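Wukport Bench Arm Set-Up Guide
Section 5: Planning and Budgeting Before You Order
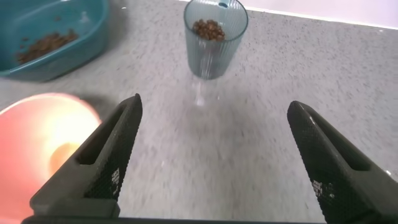

What should a site set aside money for besides the arm itself?
The gripper, spare finger pads, a firm mounting surface, the containers used for portioning, and staff time for the first month of use.

This section is intended for the person who will place the order. It should be completed before the order form in Section 6 is signed.

5.1 Confirm the work

1. Write down each task the arm will be asked to do, in one sentence per task. "Move dry pellets from cup to bowl" is sufficient.
2. List every container in use. A ribbed plastic cup, a wide basin and a bowl each need a different finger opening, and should be entered on separate lines.
3. Measure the widest and the narrowest container at the height where it will be held.
4. Enter the measurements on the planning sheet supplied by your distributor.

Note: Translucent containers may need extra set-up time with the wrist camera. Allow for this in the staff hours.

5.2 Confirm the space

5. Choose a level worktop that does not move when leaned upon.
6. Keep 400 mm clear on each side of the base. A wall may stand behind the work area, provided the arm cannot reach it at full stretch.
7. Check that a mains socket is available without an extension lead.

Caution: Do not order a wall bracket until the wall has been inspected. Brackets cannot be returned once drilled.

5.3 Prepare the budget

8. Request written quotations for the arm, the gripper and the camera as separate items. Suppliers such as Cabral may offer a bundle — compare it with the separate prices before accepting.
9. Add two sets of finger pads. Textured pads wear on the inner faces and are not covered by the warranty.
10. Add the yearly service visit. Sites with more than seven arms should ask for the group rate.
11. Enter staff training as its own line. It must not be taken from the spares allowance.

Note: Quotations are held for 28 days. Orders placed in December are delivered in the new year and may fall into a different budget period.

5.4 Approval

12. Send the completed sheet to the planning desk, marked for the attention of Liliana Fabbri. Sheets without container measurements will be returned.

Related sections
Section 4: Choosing a Gripper
Section 6: Completing the Order Form
Section 9: Service Visits and Spare Parts
Idix Camera Mount: Fitting Notes

Reader comments (3)

movthorpe_stores: Does step 6 apply if two arms share a bench? We have measured from the outer edge of each base.

Planning Desk: Please measure from each base separately. The clear spaces may not overlap.

R. at Movthorpe: The planning sheet has no line for replacement containers. We wrote ours under spares and it was accepted.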